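Exit interviews, or why I stopped asking "So why are you leaving?"

Okay, so I have now sat through more goodbye conversations than I care to think about. My first one as the entire HR department of Skurness (yes, the entire department, I was it) lasted eight minutes. I had a form. I read the questions off the form. The person across from me said "better opportunity" and "everyone was nice" and then we both looked at the clock until it seemed polite to stop.

I put the form in a folder and felt very professional!

Three more people left that same team before spring. Every one of them wrote "better opportunity" too. You'd think I would have caught on by the second one, but I had a folder and the folder was filling up and that felt like progress.

What finally shook me loose was running into one of them at the grocery store the next January. We got to talking by the frozen peas, and in the time it took for my ice cream to go soft I heard all about the shift schedule. It got posted on the evening before it started, every single time, and people with kids were losing their minds over it. Nothing to do with money. The new job paid less!

I asked why that hadn't come up in the interview. The answer was that the supervisor was going to be a reference, and the supervisor's office was right next door, and the walls in that building are basically cardboard. Fair enough.

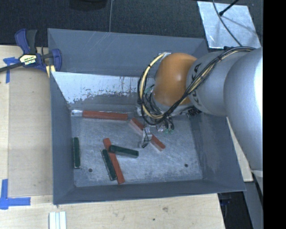
4 min read

So I changed a bunch of things, some of them good and some of them pretty dumb. The dumb ones first.

I tried an online survey with 31 questions. You can guess how that went. People who are leaving have a desk to clean out and a retirement account to figure out and a going-away lunch at Bolger Grill, and they are not going to rate their onboarding experience on a five-point scale when they were onboarded in another decade. I got back a lot of threes. Threes all the way down.

Then I tried offering a gift card, which made the whole thing feel like I was buying something. One person asked if the card was taxable (it was, ugh, and payroll was thrilled with me).

Now for the part that worked. I moved the conversation out of the building. There's a coffee place a short walk away, and we go there on the clock, sometime mid-morning, a few days before the last day. Never on the last day itself. On the last day people are either weepy or already gone in their heads, and either way you're getting "everyone was nice."

I also quit asking why they're leaving. I ask when they first started looking. It's a small change, but people remember when. They'll say it was right after the holidays, or it was when the parking got moved, or it was the week the new software came in and there was no training on it. Then you just let them talk. My other favorite is "What would you tell the person who gets your job?" I've gotten whole process manuals out of that one, plus the location of a key we had been hunting for since before I was hired.

I tell people up front what I'm going to do with what they say. Some things I can't keep to myself, like harassment or somebody getting hurt, and I say so before the coffee shows up. Everything else gets saved up and passed along in a batch, twice a year, with the details sanded off. In a company our size that takes some work! When there are 16 people in a department and one of them just left, "a recent employee mentioned" is not fooling a soul. So I wait until I have several.

A friend of mine does this same job at Pusetti, where they have 700 employees and an outside company makes the calls. She gets charts. I was jealous of the charts for a while. She says people do open up more to a stranger on the phone, but the report lands on her desk a full quarter later, and by then the manager everyone was complaining about has been promoted.

We did fix the schedule, by the way. It goes up two weeks ahead now. It took me about five months to get that through, and there was grumbling, and one supervisor still calls it "the HR calendar" in a tone of voice.

Next up I want to try having the same conversation with people who are staying. I've heard them called stay interviews, which is a terrible name, it sounds like something you'd do with a dog. I've got a couple of volunteers lined up at our Trostness location and I still haven't settled on the questions. If you've run these at a small company, leave me a comment and tell me what you asked, and whether you did it before or after raises went out. I keep going back and forth on that one.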